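Packing for the Road: A Talk With Fitzgerald Ambrose

Fitzgerald Ambrose has been putting together food parcels for 2,000 reasons, he says, and most of them are cousins. The rest are former neighbors, two old coworkers and a dentist who moved away in May. He does the work at home in Siltatport, in the front room, at a table with a checked cloth on it, and he keeps a record of every box in a ledger he bought for another purpose and never used.

The ledger stood at 3,554 when we spoke. That is the number of single items packed since he began, not the number of boxes. "I count packets," he said. "Boxes come in all sizes, so a count of boxes doesn't mean a lot. A packet is a packet."

He started after his sister took a job in Pullen, where she could not find the snacks she had grown up buying. She asked him for a few things. He sent sausage, some dried tofu and a bag of sunflower seeds in a shoebox, and the seeds came open on the way. "She was picking them out of the tofu," he said. "She still ate it, but I was embarrassed. I bought better tape the next day."

He no longer sends anything with a paper bag as its only wrapping. What goes in now is sealed, either in foil or in clear plastic, and he looks over each seam before he packs it. If there is any air moving in a vacuum pack, he puts it in his own kitchen and eats it that week. He also reads the dates. Anything with less than 64 days left on it stays home, a number he worked out from the slowest delivery he has had, plus some time for the person to get around to eating it.

For boxes, he prefers to reuse what comes into the house. Gift boxes are his favorite, because they are stiff and the lids close well. He puts an outer carton around them if they are going far. For a short trip by car, he leaves the box as it is and ties it.

Meat goes in first. Flat packets of sausage or sauced meat lie along the bottom and sides, and lighter things go on top or in the gaps. He tries a tall packet upright, then on its side, then upright again. "I pack every box at least twice," he said. "The first time is to find out what doesn't fit. I used to get annoyed about that, and now I just plan for it." 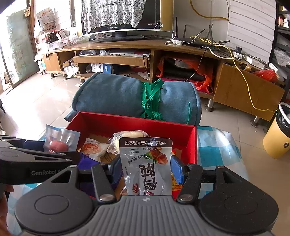 Bhatt sees it differently and told us that a box packed that tightly is a nuisance to open, that the last one took a butter knife to get started, and that a little crumpled newspaper would do the same job with less trouble. Ambrose has heard this before. He tried newspaper for one winter and found that it settled on the way, so the packets slid to one end.

"Bhatt opens it in the hallway with a coat on," he said. "If you sit down with it, it comes apart fine."

Food is only part of what he sends. People who are setting up a new place often ask for bedding, and he has a way of doing blankets that he learned from his mother. He folds the blanket in thirds the long way, kneels on it, rolls it from the short end and ties it around the middle. One strap is enough for a thin blanket. A thick one needs a second, and even then he would not carry it by the strap. He leaves the ends long so that the person at the other end can get a grip on the knot.

The room gives him just enough space. The TV cabinet runs along behind the table, and its open shelves take a fair amount of what is waiting to be sorted. He has thought about moving the whole business to the kitchen, but the kitchen counter is narrow and he likes the daylight from the sliding door when he is reading dates off the packets. The print can be very small.

He does not ask for money, though people send some. His sister pays for postage on hers. A friend in Susance sends back empty boxes, folded flat, and he would rather have those than cash.

We asked what he turns down. Glass jars, he said, after one bad experience with chili oil. Chocolate in summer. Anything that has to be kept cold. He also stopped taking requests over the phone — he wants a written list now, with the flavor on it, as he once sent a full box of spicy to a man who had wanted plain.

The next parcel is for his sister again. She has asked for the same sausage as last time and no sunflower seeds.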